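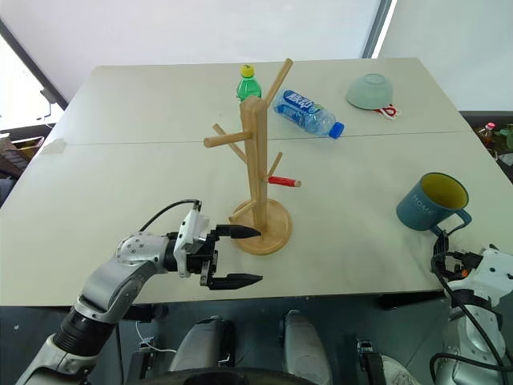

**Figure 4.** Head-camera view of the mug-tree task on the two-panel table, with both grippers in view. The mug stands at the right; one peg of the tree carries a red band.

### 5.3 Does the planner use what the detector tells it?

The results in Section 5.1 look good on paper, and we were tempted to leave them there. Titau completed 200 of 300 hanging trials with the full perception stack switched on, which compares well with the scripted baseline. What the number does not say is which part of the stack earned it. Papers on modular manipulation, our own earlier one included, tend to credit the perception module when the arm does the right thing and blame the controller when it does not. We wanted a harder test.

The task in Figure 4 suits this well enough. The instruction given to the planner is always "hang the mug on the tree", and the detector (Rutemell, used with the released weights and no fine-tuning) has to supply a mug pose, a handle direction and a ranked list of pegs. The pegs point different ways and sit at different heights, so a wrong ranking should cost something. The bottles and the upturned bowl are distractors. One bottle stands partly behind the post of the tree, and this is the arrangement in which Rutemell most often merges two objects into one mask. The clear bottle lying on its side causes trouble of another sort: depth readings through the plastic are poor, and the obstacle map either loses it or fattens it into something the arm refuses to pass.

We ran three conditions. In the first, the planner received the detector output as it was. In the second, the peg ranking was shuffled before the planner saw it, with poses left alone. In the third, the handle direction was replaced by a fixed guess, namely pointing towards the lower right of the image, as it does in Figure 4. If perception matters as much as we have claimed, the second and third conditions ought to fall well behind the first.

The third did, whenever the mug was turned away from the guess. The second hardly moved. Going through the logs, Orsolya Kelemen found the cause in the planner's reachability filter, which discards any peg the chosen arm cannot approach within its joint limits and then re-sorts the rest by path length. The detector's ranking was being read, stored and then overwritten. It had been so in every experiment we had run with this code, and our earlier statement that "peg selection is guided by learned affordances" is therefore wrong. We withdraw it.

We see two ways to read this. The kind one is that the filter already does the job, and a learned ranking is not needed for a tree of this size. The less kind one is that our benchmark cannot tell a useful ranking from noise, and that others using a similar filter may have the same problem without knowing. We lean towards the second reading, though we have no access to their logs and will not press the point.

The red band deserves a separate note. With the banded peg in view, Rutemell gave it a higher score than its neighbours in most layouts, including those where it was a poor choice for the arm in use. Bushra Siddiqui suggested that the detector is simply drawn to saturated colour. We think this likely but have not shown it. A proper check would move the band from peg to peg with all else held still, and we have done that for one layout only. A reader who wants to take the affordance scores at face value should wait for the full version.

Arm choice raised a similar doubt. The planner picks left or right by comparing the distance from each gripper to the mug, with a small penalty for crossing the midline. With the mug placed as in Figure 4 this rule picks the right arm without trouble. Near the seam between the panels it becomes unstable, and the choice can flip between one planning cycle and the next - we logged 316 such flips over the whole set. Most were harmless. A few left both arms half committed, and the controller's only answer was to stop and start again. Adding a short hold on the decision removed the flips, but it also hid the cases in which the mug pose itself was jumping, so we report all figures without it.

None of this makes Titau a bad system. It does mean that the headline rate mostly measures grasping and the reachability filter, and we would ask that it be quoted in that way. The logs, the shuffling script and the patched filter are in the Cellolbridge repository under the tag used for this paper. Section 5.4 repeats the comparison with the overwrite removed.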